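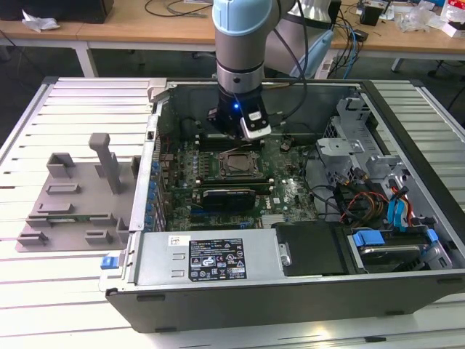 Gripper above the open Dell tower, fixture plate to the left.

To: Drasereo student robotics list
Subject: Re: CPU task, fixture plate and grasp width
Date: September 28, 2024

On the Drasereo list, the Sestier team wrote:
> We are entering the disassembly class with the same kind of tower.
> Two things are unclear from your notes. First, do you grasp the
> processor by the heat spreader or by the green substrate? Second,
> are the raised holders on your plate at fixed positions, or do you
> teach them again for each run? Our own plate moves when the arm
> brakes hard and we lose the place pose.

Replies in order.

Grasp. We close on the sides and keep the finger pads off the underside completely. The rules we are working from deduct 3 points for any contact with the pads or pins side, and the socket itself counts as a part of the machine, so a scrape there costs the same. We close slowly to a set width and then hold that width. Force control was tried in June and dropped. The reading drifted too much at low values to be of use.

Tilt. The part turns in the fingers if they do not meet it at the same height. A small tilt is acceptable during transfer – the place routine corrects for it – but not on insertion. Longer pads reduce it. The Tehrani pad files in the club folder are the current ones. Please do not print the older set. 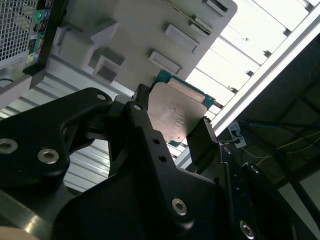

Does the retention lever have to be opened by the robot?
Only in the advanced class; in the basic class a team member may open it before the clock starts.

Plate. Positions are fixed in the plate's own coordinates. We touch off two points at the start of a session and compute the rest. If your plate shifts under braking, lower the deceleration limit first, then look at the clamps. Ours repeated over 14 runs without a new touch-off after we did both.

Software. The Selteck branch now has the approach height as a parameter. The default is too low for a case with the memory still fitted, so raise it before the first motion. The wrist camera calibration file must match the gripper you have mounted. The loader does not check this yet.

Open items: the place routine still times out now and then on the last holder, and the log does not say why. If your team has seen the same timeout, send the log file with the joint states included.

Sestier can have edit access to the plate drawing. Reply off list with the account to add.

– Drasereo disassembly group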